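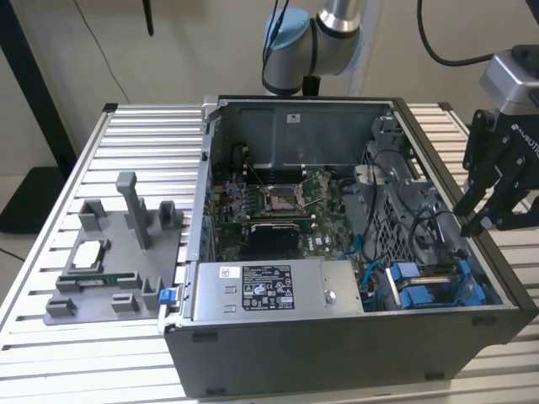
Open tower, side panel off, CPU socket empty.

Sinen Livebearer Log, data card

Contents
Tank records for two livebearer lines kept at Huststead and Stindonmont. 334 rows, one per brood. Plain CSV, comma separated, header in the first row. Last edit 8/29/20.

Columns
line: Begum or Stindonmont
tank: tank number, 1 to 20
drop_day: days since the previous brood from the same female, blank for a first brood
fry_live: live fry at first count
fry_30: fry alive at 30 days
temp_f: water temperature at first count
note: free text, often blank

Known gaps
Tanks 7 and 8 have no temperatures before May. Of all rows, 254 have a fry_30 value; the rest were sold or moved early. A blank is a blank — do not read it as zero.

Females are tracked by tank, so two females in one tank share a record. Most tanks held one. Water hardness was tested at both sites but on different kits, and those readings are left out.

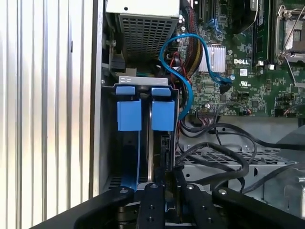

Rezaul Navaratnam wrote that drop_day looks too long for the Begum line and asked whether small broods were being missed when the adults ate them overnight. Probably, in the planted tanks. Rows with drop_day over 60 now carry "check" in the note column.

Use
Free for hobby and club use. Keep the line names as given. Send corrections with the tank number and the row as it should read.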